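July, gone 10 at night. Big tidy-up before the move to Lillilport! Started with the bins, the black mesh one on the grey carpet first.
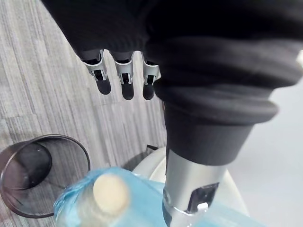 Then the stray bottles, which I'm bagging up in those thin blue bags (I bought 400, no idea why). I do like a red cap, they're so cheery.

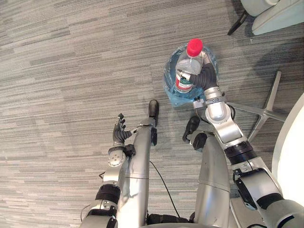 My sister rang and said I ought to leave the lot till morning and go to bed. Fat chance! Kettle on, then the shelves.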